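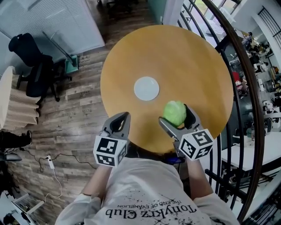 Page last changed: February, 16:40

Maltereck hall moves ice hockey fixture to clear stage for Nutix concert

The Maltereck arena will host the electronic group Nutix on its original date after the hall's resident ice hockey club, Ullov, agreed to bring its home fixture forward to the previous afternoon. The change was confirmed by the hall's management this week and removes the last open item in the routing of the group's winter tour.

Both bookings had been entered for the same evening. The hockey fixture was provisional when the concert went on sale, and became firm only when the league issued its revised list. Under the hall's terms of hire, a league fixture takes precedence over a commercial booking unless the club consents in writing. Ullov gave that consent after the league approved a face-off at 14:30.

The earlier start leaves the technical crew with one overnight period to convert the floor. The ice will stay in place under insulated panels, which are laid in rows from the north end and locked at the corners. The dasher boards along the north end will be taken out to make room for the stage, and those on the long sides will remain. The glass comes down on all four sides.

Urs Imhof, head of operations at the hall, said the schedule was tight but within the range the crew had worked to before. "The panels are the fixed part of the job. Rigging can begin above the south half while the north half is still being covered, so the two tasks overlap for most of the night," he said.

The production hangs from 30 motor points. The heaviest single element is a curved lighting truss above the front of the stage, which will be assembled on the floor and raised in one lift. The hall's roof loading plan had to be checked again for this tour, as the truss sits further forward than the one used by the group on its last visit. The check was completed without changes to the design, although two of the side speaker hangs have been moved inwards by one roof bay.

Sound levels will be measured at the mixing position and at one point outside the building on the car park side. The limit indoors is 95 decibels, averaged over 15 minutes. The hall applies the same limit to all amplified concerts. Readings will be shown on a screen at the mixing desk throughout the performance, and the support act is subject to the same figure.

Tickets already bought remain valid, and the seating plan has been altered in one block only. Holders of seats in the lower rows of block F will be moved to the matching rows of block G, where the view of the stage is not affected by the relocated speakers. New seat numbers will be sent to the address given at the time of purchase, and the old tickets will still open the gates. A further 80 seats at the side of the stage, held back until the rigging plan was final, will go on sale at the hall's box office at 10:00 on the day after the hockey match.

Doors open at 18:30. The support act, the duo Cabanatuan, begins at 19:30 and Nutix are expected on stage at 20:45. The performance has no interval. The standing area is reached through the east entrance only, and wristbands will be issued there from the time doors open. Bags larger than an A4 sheet must be left at the cloakroom next to the main stairs.

Season ticket holders of Ullov do not need to exchange anything for the afternoon match. Those who cannot attend at the new time may apply to the club office for a credit against a later home game, provided the request arrives before the face-off. The club shop will close at the end of the second period to allow the concourse to be cleared for deliveries.

The lorries for the concert will enter by the service road behind the training rink. Public skating on the training rink is cancelled for both days and resumes the morning after the concert. The main rink will need a full resurfacing once the panels are lifted, and the first club practice has been put back to the evening.

The group plays material from its third album on the present tour, together with a shorter set of older pieces arranged for live percussion. Maltereck is the only date on the tour in a hall with a permanent ice floor. The tour then continues in theatres, where a reduced version of the lighting rig will be used and the curved truss will be left in storage.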